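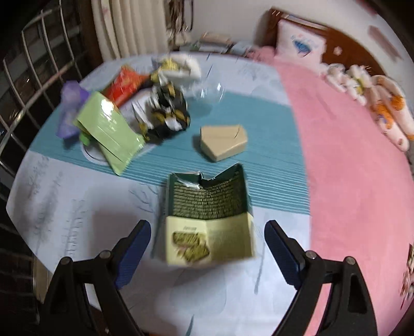

Ravano opens its second shop in Stadville this June, and brings the Araya rolling tray with it

STADVILLE -- I've been selling pipes, papers and trays out of my little place in Pellthorpe long enough that half my customers call me by my first name and the other half just call me "the tray lady." So I'm very happy (and a bit short on sleep) to tell you that Ravano is opening a second shop, in Stadville, in June!

We'll be opening the doors at 10 in the morning, and the first 30 people through get a free pack of hemp papers. You need to be 21 or older to come in, same as in Pellthorpe, so please bring your ID even if you've got gray hair. I do check.

The new shop is also where we're launching the Araya, our first tray under our own name. It's stamped steel with a curved lip on all four sides and a magnetic lid, and it comes in 14 colors. I wanted a lid that stays put in a backpack, and we went through a lot of samples before I got one I'd carry myself -- my kitchen drawers are still full of the rejects. The large size is my favorite, but the small one fits on the arm of a couch, so I get why people keep asking for it.
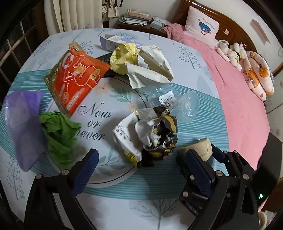
What else is in the shop

Glass goes along the back wall, with cleaning supplies right next to it so you don't have to hunt. We'll carry 86 kinds of papers and cones, including the unbleached ones that always sell out on me. If you want something we don't have, write it on the pad by the register and I'll see if I can order it.

Pellthorpe keeps its regular hours, and gift cards work at both shops.

Press contact: Mekdes Habte, owner, Ravano. Stop by either shop and ask for me.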